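About Strobel

Strobel designs and builds test instruments for the electrical supply and maintenance trades. The product range covers insulation resistance testers, low-resistance ohmmeters, earth testers and portable high-voltage sets for cable work. All instruments are assembled, adjusted and calibrated at the Valtwood works, where the repair department is also located.

The company began as a repair shop for moving-coil meters. Contract calibration was added next, followed by a first instrument of our own design, a hand-cranked insulation tester for use on motor windings. That tester is no longer made, but units still come in for service and most can be returned to their original specification. Parts for the crank assembly are machined in house.

Current products are sold under two names. Cilance is the low-resistance line, used for measuring joints, busbar connections, breaker contacts and bonding conductors. Each Cilance ohmmeter uses a four-wire connection, so the resistance of the test leads does not enter the reading. The standard model supplies 10 A of DC test current. It reverses the current between readings and averages the two results, which cancels the effect of thermal voltages at the contact points. Trodurow is the insulation line. It is intended for cables, transformers and rotating machines, with test voltages adjustable up to 4000 V DC. Polarization index and step voltage tests are run automatically, and the charge held in the item under test is discharged through an internal resistor when the test ends.

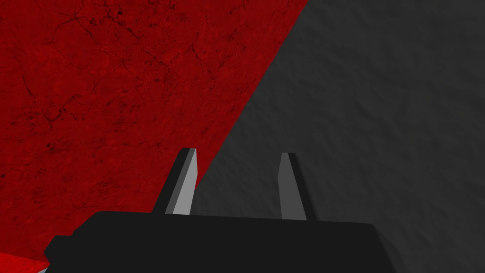
Calibration is carried out in a temperature-controlled room kept separate from production. Reference resistors are held in an oil bath and compared against a traveling standard every August. A certificate is supplied with each new instrument, listing the reading at each test point, the applied value and the measurement uncertainty. Certificates for older instruments can be reissued from our records if the serial number is legible – please quote it in full, including the letter prefix.

The repair department accepts our own instruments and most insulation testers of other makes. Incoming units are inspected for safety before power is applied. A written quotation is sent before any work starts, and an instrument that is not worth repairing is returned as received or recycled, as the owner prefers. Batteries should be removed before shipping.

We keep a hire stock of 13 instruments for short jobs and for customers whose own equipment is in for repair. Hire units are checked on return and leave with a current certificate, leads and clamps. Replacement leads can be made to length for either range. Lengths over the standard set may affect the current available from battery-powered models – the relevant limits are given in the user manual.

Technical questions are answered by the people who design and service the equipment. When asking about a particular measurement, it helps to state the type of item under test, its rated voltage and the readings obtained so far.

Strobel, 1229 Valtwood Road | Sales, Hire, Repair and Calibration | Page updated Mar 24, 2021 | © Strobel. All rights reserved. | Back to top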